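FOR IMMEDIATE RELEASE

Mestatum brings a plain spray cleaner to small offices this January

I'm Fatima Akande, and I started Mestatum because I was tired of buying four bottles to clean one desk. So I'm very happy (and a bit nervous!) to tell you that our first cleaner, Flutinar, goes on sale in January.

Flutinar is a spray for hard indoor surfaces like desks, counters, meeting tables and shelves. It comes ready to use, so there's no mixing and no measuring cap to lose behind the sink. It has no added color and a very light smell, somewhere between cucumber and nothing. My sister says it smells like a glass of water, and I've decided to take that as praise.

How we got here

We made 56 test batches before we settled on this one. Batch 8 was lovely on desks and terrible for trigger sprayers, which clogged by lunchtime. A later one foamed so much that we could have washed a dog with it. Kornél Oláh, our chemist, kept a notebook on every single batch and wouldn't let me throw any of them out until he'd written his page.

"I wanted something you could use on a Monday morning without reading the label twice," Kornél says. "Please still read it once."

Our first run is 1000 bottles, filled at the Semwal plant just down the road from our office. We picked Semwal for a simple reason — they let us visit whenever we like, and they pick up the phone. The bottles can be refilled, and the pouches for that will be sold next to them on the same shelf.

What it's for, and what it isn't for

I get asked this a lot, so let me be plain. Flutinar is for everyday dirt: coffee rings, fingerprints, crumbs that have turned into something else, that gray patch where your wrist sits. It isn't a disinfectant and we don't sell it as one. Keep it off raw wood, screens and anything waxed. With pen and marker, it depends a lot on the ink and the surface, so try a small spot first and give it a minute before you wipe.

Use a soft cloth, folded if you can manage it. I'm a buncher myself.

White desks and tables show every mark, so they're what we talk about most in our leaflet.
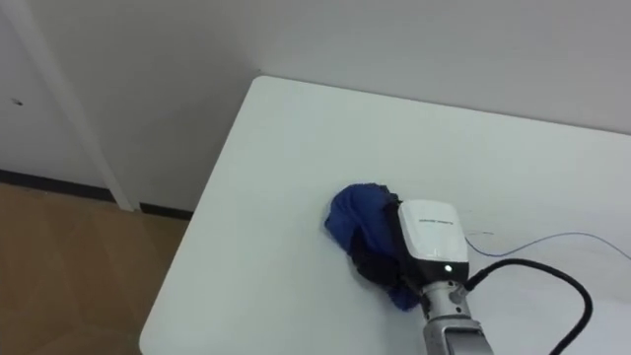
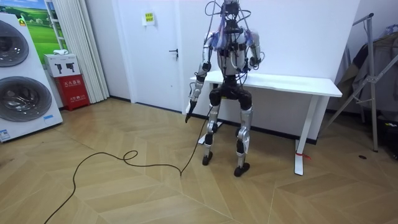
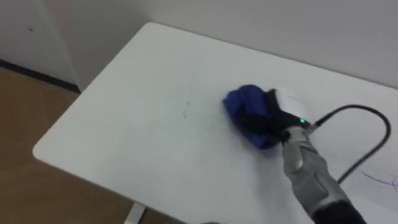
Where to find it

Flutinar will be in all 8 Cedum stores from January, on the household shelf near the sponges. Small offices can order by the case straight from us, and we'll deliver locally for free on orders of two cases or more. If you run a shop and would like to stock it, I'd love to hear from you — send us a note through the Mestatum website and I'll answer it myself, usually before 10 a.m. when the phones get going.

Press samples are available in the regular bottle and the refill pouch. Please tell us which one you'd like and where to send it.

About Mestatum

Mestatum is a small household goods company founded by Fatima Akande. Flutinar is its first product. A floor version is in testing, and Kornél has already started a new notebook.

Press contact: Fatima Akande, Mestatum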